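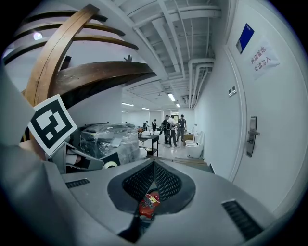 Paula Ursu writes that bent wood is best judged from underneath, where the lamination can be read along the edge of each strip, and that visitors to the hall should be encouraged to look up before they read anything on the walls.

# The Pura Structure in Bunov Hall

Bunov Hall presents the Pura structure as part of its program on working with curved timber. The piece was designed by Valentin Manole and made at the Verko workshop. It will remain in the hall through the end of May.

**Pura, seen from below.** Long strips of honey-brown laminated wood, with the ribs overlapping under the white ceiling. The layered grain shows in the curves.

## About the structure

Pura was assembled from 208 numbered strips, prepared at Verko and delivered in flat bundles. Each strip was built up from thin layers, glued, and held in a form until it kept its bend. The numbering runs from the foot of the structure upward and was retained so that the piece can be taken down and put up again in another location.

The surfaces were sanded by hand and given a clear finish. Small differences in color between neighboring strips come from the timber itself and were accepted by the designer. A maintenance record is kept at the hall office, where it may be consulted on request.

## About the hall

Bunov Hall is a former production building with a floor area of 850 square meters. Ductwork, conduits, and pipes were left exposed and painted white during the last renovation. The overhead lighting is fluorescent and is switched in sections. No additional lighting plan was prepared for Pura, at the request of Mr. Manole.

## Visiting

Admission is free. Groups of more than ten should register in advance with the Ene office, Room 107. The hall can receive up to 100 visitors at one time. Visitors are asked not to lean on the wood or hang bags and coats from the ribs. Strollers and wheelchairs may be brought in through the side entrance.

Requests to reproduce the photograph should be addressed to the Ene office in writing, stating the intended publication.

Page updated 18 March 2026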